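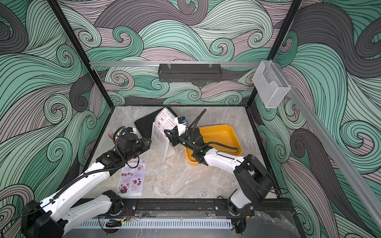 Kedov Two-Arm Bench Cell: Product Page and Operating Practice

Reading time: 3 min
Last updated: 23rd November

The Kedov is a benchtop enclosure for two small robot arms working on a shared floor. It is open at the front and closed by a back wall and two side walls. Both arms bolt to a single black rail along the front edge, so the distance between bases is fixed at assembly and does not drift between sessions. Aluminum rails on the back and right walls take hanging accessories such as the perforated basket and the mesh holder.

The cell is sold by Prirau for teaching, bench trials and the recording of handling tasks with everyday items: menus, stands, trays, tubs. It is not supplied for production use.

Order code: 883
Arms per cell: two
Rear wall: patterned or plain panel, chosen at order
Floor: marble-patterned or plain gray
Front: mounting rail with screw holes, slotted cable channel below
Gripper: parallel two-finger, camera at the wrist
Supply: one per arm, separately switched

Rules for the shared floor

The rules below are the ones printed in the cell handbook. They were drafted by Ginevra Mazza and revised in September after comments from the Stetsiuk training lab. Sites may add to them. They may not remove any.

1. Complete a risk assessment for the cell, including the items to be handled, before first power-up. A small arm is still a machine under most workplace rules, and the open front gives no guarding by itself.

2. Keep hands outside the enclosure while either arm is powered. To move an item, stop both arms, confirm the stop on both controllers, then reach in.

3. One person holds the stop control. That person does not operate an arm.

4. Define the overlap zone in the controller before the first run. Only one gripper may be inside it at a time unless the task is written as a two-arm task and has been run at reduced speed first.

5. Approach upright items such as card stands from one side only. If both grippers are needed, the second waits clear until the first has closed.

6. Deep containers (basins, trays with raised rims) are entered from above. Check elbow height as well as gripper height. Most rim contact recorded at Putport was with the elbow, and the operator was watching the fingers.

7. Paper and thin film are handled at the lowest speed setting. Loose film is kept off the front rail and away from the arm bases.

8. Route cables along the arm with enough slack for full wrist rotation. Leads at the base mounts go down into the channel and are secured there. Inspect at the start of each session – a hanging lead is a stop condition until it is tied in.

9. Items that are not part of the task are removed from the floor or entered in the item list. Cables left on the floor count as items.

10. Log every contact between arms, and between an arm and a wall, whether or not there is damage.

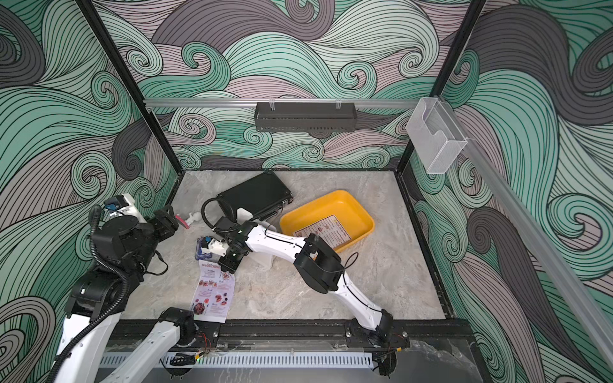 Kedov cell with both arms over a mixed-item floor, patterned panels fitted.

Notes on wall panels

The swirl panels give the cameras a busy background. They are useful where a vision model has to work outside a clean room, and they make poor reference surfaces for calibration. Fit the plain panel for calibration, then change over. Jacobus Le Roux has written a short procedure for the swap, supplied with the cell. Do not calibrate against the curls.

Records

Keep the session sheet, the item list and the contact log together for each cell. Rostyslav Koval reviews logs sent in by registered sites and may ask for the controller file as well. Sites without a contact log cannot claim for gripper fingers under the service plan.

Spares

Gripper fingers, pair: 2784-F
Wrist camera housing, white: 2784-H
Rail clips, set of three: 2784-C
Front rail bolts: supplied with the cell, reorder by cell code

Rail clips ordered before the September revision fit the back rail only. Replacement is free on return of the old set.

Contact: Prirau sales and service desk | © Prirau | Back to top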